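Workshop Tips: Floor and Clearance Rules for Mobile Robots

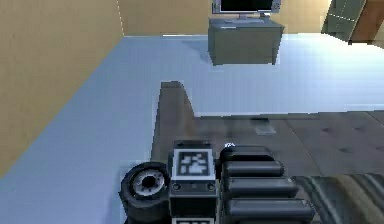
Simulated room, looking over the robot toward the cabinet and monitor. Marker faces up, floor open ahead.

By Philomena Ackah. Revised August 13, 2019.

Run every new route in simulation before the machine drives it in the shop. Build the room plain: walls, floor, large furniture. Small detail can wait.

Keep the drive path clear to the far wall. Cords, rags and offcuts go off the floor before power-on. Tape down mat edges or take the mats up.

Markers. Mount square and flat on the top face of the housing. The white surround must show on all four sides. Wipe with a dry cloth. No clear tape over the print; glare causes missed reads. Replace any marker with a lifted corner.

Wheels. Check rubber tires for cuts and embedded chips. Clear thread and hair from the hub. Replace tires in pairs.

Arm. Fold before driving. Do not extend it until the base has stopped and the wheels are locked.

Monitors on low cabinets: push back to the wall and route the cable behind. Leave nothing hanging over the front.

Two people sign the route sheet, one of whom did not write the route. Three clean simulated runs are required before the first floor run. Any change to the furniture resets the count.

Send corrections to Asger Hafþórsson, Dostach shop desk, ext. 1340.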